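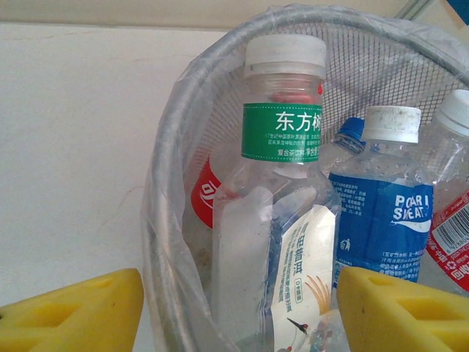
Reading time: 2 minutes

The Tronach came with a trial of 300 hours, and by the second evening Duyên Châu had stopped pretending she was going to send it back.

"Watch its fingers," she said. "Watch, watch, watch!"

Oskari Ruotsalainen leaned on the copier with his coat still on. He had come up from the second floor to borrow a stapler. The two yellow foam fingers eased down over the wastebasket and stopped on either side of a tea bottle, one left, one right, with the green collar label showing between them.

"Why that one?" he asked.

"It likes the tea." She laughed. "Okay, it likes whatever's standing up straight in the middle. But look at what's around it! There's a Pocari Sweat leaning right there, there's a Coke behind, and the bag is all crinkly and see-through, and it still picked a bottle. The old Jollska would have grabbed the bag and pulled the whole basket over."

"I remember the Jollska."

"Everybody on this floor remembers the Jollska."

She had a notebook for the trial, a real paper one, and she had written 191 on the first page and circled it twice — that was her score from Sunday, bottles lifted out of 200 tries. The nine misses had a page to themselves. Six were caps that slipped. Two were her own fault. The last one just said *Georgiev's thermos, sorry*.

"Does it squeeze hard?" Oskari asked.

"That's the best part. Give me your hand."

He looked at her, and then he took off his glove and held his hand out over the spare gripper on the desk. She tapped a key. The foam closed around two of his knuckles, soft as a bath sponge, and waited there.

"Huh," he said.

"Right?"

"It's like shaking hands with a cake."

She wrote that down too. The people at Kirnau wanted her review by the end of November, and so far it was mostly exclamation points. She would have to put in something about the price, and the fan noise, and the manual, where page four told you to see page nine and page nine told you to see page four. But she could do that tomorrow.

"Can I press go?" said Oskari. He had pulled up a chair.

Duyên slid the keyboard over to him.

Last updated: November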